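FOR IMMEDIATE RELEASE
4/3/19

Castellanos Workshop Opens Its Home Gripper Build to Anyone With a Bench and Some Patience

The members of Castellanos, the shared workshop on the second floor of the old Brivora building, are very happy to announce that the plans for Kernum, their two-handed gripper set for cloth and laundry, are now free for anybody to download, print and change as they please. The release covers the printable parts, the wiring notes, the shopping list and a long build diary that was never meant to be read by strangers but has been tidied up a little for the occasion.

Kernum began as one member's evening project. Ezekiel Dvorak had built a small arm at home that could pick up blocks and cups all day long, and he wanted to know why the same arm was so hopeless with a shirt. He brought the question to the workshop, somebody cleared half a bench for him, and before long there were printed jaws in every drawer.

"A block stays the shape it was when you reached for it," says Dvorak. "A shirt changes its mind while you're holding it. I went through about 200 jaws before I had a pair I liked, and I still keep the bad ones in a bucket so I can show people what went wrong – they seem to enjoy the bucket more than the finished thing."

The set is worked by hand. A person squeezes the grippers, one on each side, and takes hold of cloth the way an arm would have to, so that the grips can be studied and later taught to a machine. Everything was designed to be made on an ordinary home printer, and the parts for a pair come to under $400, including the screws, the clamps and a spare set of fingers. Builders who already own a printer and a drawer full of leftover hardware will likely spend a good deal less.

Most of the trying out has been done in members' own homes, on beds and sofas and kitchen tables, where cloth really gets handled. The diary has 600 entries in all, some of them only a line long, and Dvorak asks readers to be kind about the spelling. The longest ones deal with how to pinch up a fold without dragging the whole garment along, which took most of the winter to get right.

Blue cloth on the bed, held in the gripper jaws in both views.
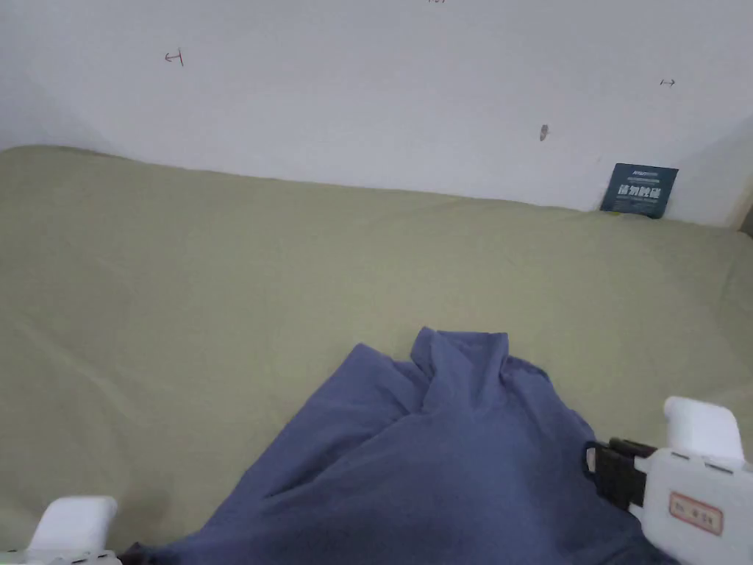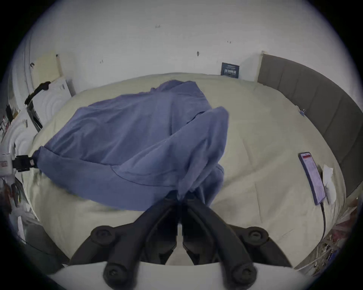

What Is in the Download

The package includes print files for the jaws and housings, a drilling guide for the finger mounts, and step-by-step assembly notes written for people who have never built anything of the kind. There is also a page on finger shapes, with Dvorak's thoughts on which ones suit towels and which ones suit thinner fabric. Changes and corrections from other builders are welcome, and the workshop will put out a second version in June with the best of them folded in.

Build Nights

Castellanos will hold open build nights all through the spring for anyone who would rather put a set together in company. Tools, printers and coffee are provided, and Dvorak will be there to help with the fiddly parts. Please bring a garment you don't mind seeing pinched, pulled and dropped – old sweatshirts are very good for this. Builders under 16 are welcome with a grown-up.

A small parts fund of $2,000, given by Irnirel, a local hardware supplier, will help cover materials for schools and clubs that would like to build a set of their own. A short letter saying who you are and what you'd like to try is all that's needed to apply.

About Castellanos

Castellanos is a member-run shared workshop with benches for wood, metal, sewing and electronics. It is open in the evenings to members and their guests, and new members can ask for a tour at the front desk.

Press contact: Ezekiel Dvorak, Castellanos Workshop, Brivora building, second floor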